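About Us

Dedmont Chapel Walks runs guided visits to old churches and chapels in and near Dedmont. We started with one route and now have 11, most of them on foot.

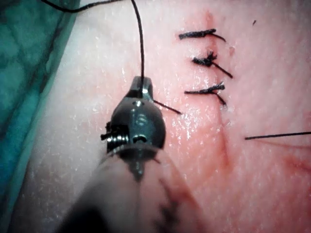
Kiros Kumsa: I took the Ellard route in April and got to climb the bell tower, which I had walked past for years.

Groups are limited to 4 people in the tower and crypt. Last season we had 1264 visitors. 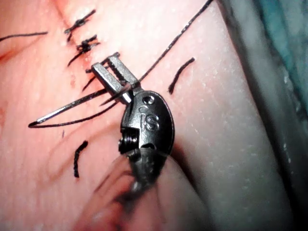 Where to Find Us

Our office is at 759 Zitach Street, across from the Nghiêm Hall parking lot. Tours leave from the front steps.

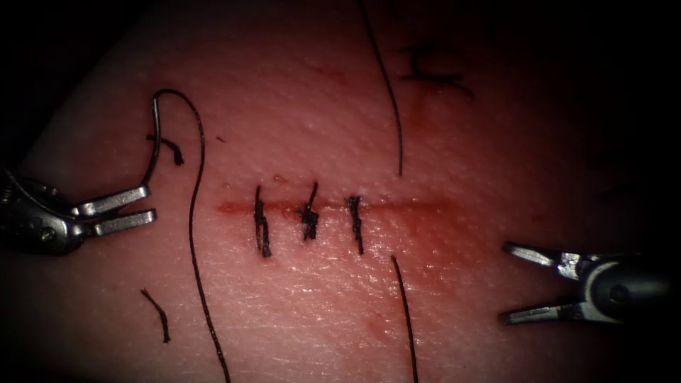
Visitor Services Team

Liên Mạc handles bookings and school groups. Please call ahead if you need step-free access. Services come first, so a church may close to tours on short notice.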